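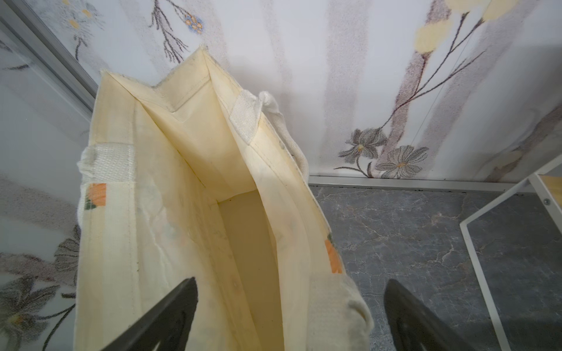
*An open canvas bag between the gripper fingers at the Plirkgate packing site.*

**9 December 2021** – Plorninero has extended robotic bag packing to all day shifts at Plirkgate. The 190 staff keep their present hours and grades. Packers trained since October now check orders and clear stoppages – lifting is left to the machines. Site manager Pornthip Phetsri said breaks would also be reviewed. Staff questions should go to Ekkachai Ruangrit.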